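July, bench 2, afternoon

Second round of casein paint swatches for the Neltwood shutters. Ute Diekmann wants a red that stays dull outdoors and doesn't go pink when it chalks. Borax casein again, 20 g dry casein per batch, soaked overnight. The lime version set up too fast last time and I lost most of it.

Red A: iron oxide only. Too orange.
Red B: iron oxide plus a little bone black. Closer. Brushes out well on pine, drags on the old primer.
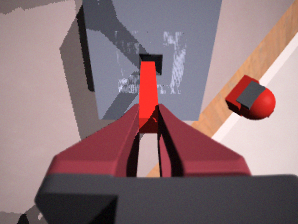
Batch C went on after lunch, same binder, with more black and a pinch of ultramarine. Ainhoa thinks it is too brown for shutters. I am aiming for the muted brick-to-maroon of the two fingers, with the blue-gray of the block for the frames, and C is still a shade light. The blue-gray should be easy: chalk, black, and the rest of the ultramarine from the Tringate order.

Rub test on B after 7 days: slight color on the cloth, none after a coat of thinned linseed oil. The oil darkens it, so mix C for the oiled color.

Sieve is clogged, soak it. Jar of borax is almost empty. Ask Ainhoa Lozano whether the 970 g tub on the top shelf is casein or chalk, the label is gone.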